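# Recording a trash round with the hand-held gripper

Written for people joining the Stoststead home sessions in October. Damián Bañuelos asked for something friendlier. He can write that one.

I'll say where I stand first. I'm not convinced that a robot which has watched 50 people pick up a wastebasket understands anything about wastebaskets. I've sat through two demos where the arm did a lovely job on the basket it was trained on and then shoved the neighbor's one across the room. Still, bad recordings make the odds worse, and most of ours used to be bad. What follows is how I'd like them done.

## What you're teaching

One task per recording. For the trash round that means: find the basket, take hold of the rim, lift, carry, set down. Emptying it is a separate task with a separate name. Kohei Miyazaki tried joining them up last spring and we still have a folder of clips nobody can cut cleanly, with the lift of one half bleeding into the tip of the other.

## Before you start

- Wipe the finger pads. Dust makes them slide on plastic.
- Check the screws on both finger brackets with the small driver. A loose bracket twists under load, and the recorded grip width will be wrong from then on.
- Open and close the gripper fully, twice, and watch the width readout go to both ends.
- Walk your route once with nothing in your hand.

Leave the home as it is. People love to tidy before recording, and then we get a model that can only work in a tidy room. Toys, papers, snack wrappers on the table – all of that stays. The one thing I do move is anything you could trip over while looking at your hand.

## The grip

1. Come in from above at a slow walking pace. Stop for a moment with the fingers open over the basket.
2. Lower until there is one finger on each side of the rim. Some people prefer one finger inside and one outside, pinching the wall. It's a fair grip, but it's a different task as far as the training is concerned, so don't mix the two in a set.
3. Close until the rim stops shifting between the pads. Then stop closing. A thin plastic rim will bend into an oval if you keep going, and a robot copying you will bend it further.
4. Lift a hand's width and hold. If the basket swings, put it down and take the grip again nearer the middle. Keep recording while you do it.

That last point gets me arguments. Masanobu Nagano wants only clean runs in the set. My view is that clean runs teach the robot what to do when everything goes well, which is the part I already believed it could manage. Keep a recovery if you made it calmly. Delete it if you panicked, laughed or used your other hand.

## The carry

Keep your wrist level and your elbow close. You can roll your wrist in ways the arm can't follow, and the software will happily accept the motion and fail weeks later on the real machine. Turn with your feet.

Shiny tile is a nuisance. Reflections from the ceiling light confuse the position tracking, more so if you point the gripper straight down for long. Tilt it a little so that some furniture stays in view. The Rarna tracker is supposed to cope with this by itself. I've seen it cope and I've seen it put the floor on the wall, so check the path plot after every few runs.

Vary the load, too. A basket with a bottle and some wrappers in it behaves differently from an empty one, and we have far too many recordings of empty ones.

## How many

The Sasaki guide says 55 runs per home. I don't know where that number came from, and neither does Shota Kobori, who wrote it down. Do them if you have the patience. I'd take fewer, with the basket started in properly different spots, over a long string of copies from the same corner.

## When to throw a run away

Drop it if the tracking jumps, if your free hand touches the basket, or if something falls out and you kicked it aside. Note the reason in the log. "Bad" is not a reason.

Send questions to Nanami Takeda, who is more hopeful about all this than I am and answers faster.

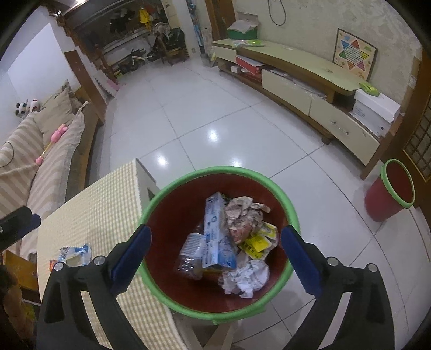
*Two-sided grip on the rim, basket loaded.*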